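Kitchen Tips I Picked Up at the Bistelgate Robot Open Day

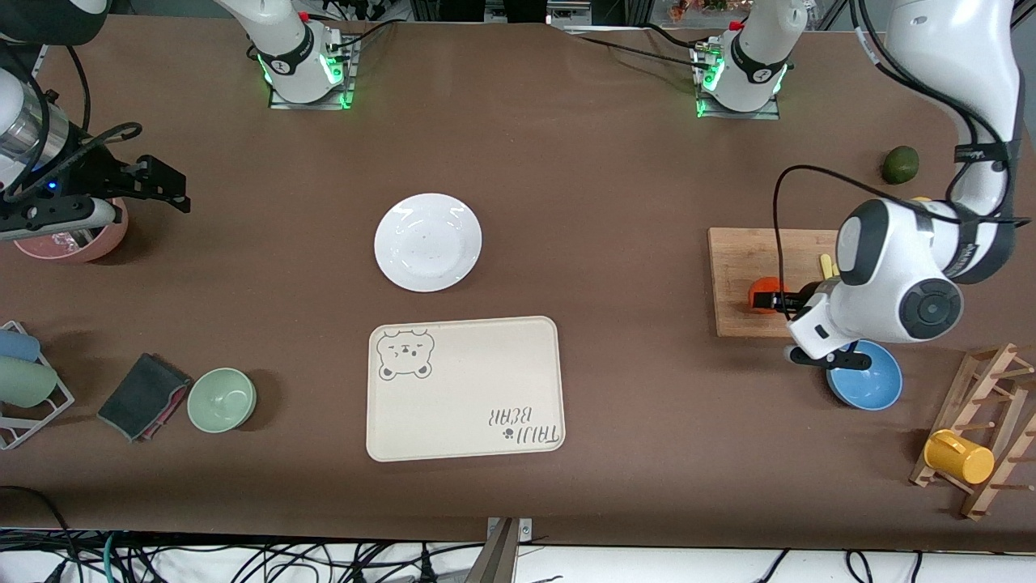 Zurkatville, Jul 31, 2025

I went to the Bistelgate open day for the robots and came home with a page of kitchen notes! Two white arms, one table, a cutting board, bowls, a plate, a drying rack, and I could have stood there until closing.

Naheed Ansari, who ran the demonstration, told us the arms do best when the table is set up well before anything moves. So do I, it seems. Some things I've been trying since:

Put the bowl right up against the board. At the demo the blue bowl was so close to the work that there was hardly any distance to carry anything. I used to walk scraps across the kitchen (and drop half of them).

Lay mugs and cups on their sides in the rack if yours has slanted rails. Turn the handles the same way and you can grab one without looking.

Give a tray its own spot in the middle. I loved the cream one with the sleepy bear face, and now I want one. Mine holds salt, oil and the peeler.

Keep a folded cloth at the side you don't cut on. It stays cleaner there.

Leave round things for last. Limes roll! Junaid Mohmand from Cestberg suggested a damp towel under the board as well, and mine hasn't slid once.

Clear a landing place before you pick up anything hot. Naheed repeated this one for the kids, and I needed it more than they did.

The next open day is in February, and the sign-up sheet is at the Bawa front desk. Go early, the front row fills up fast.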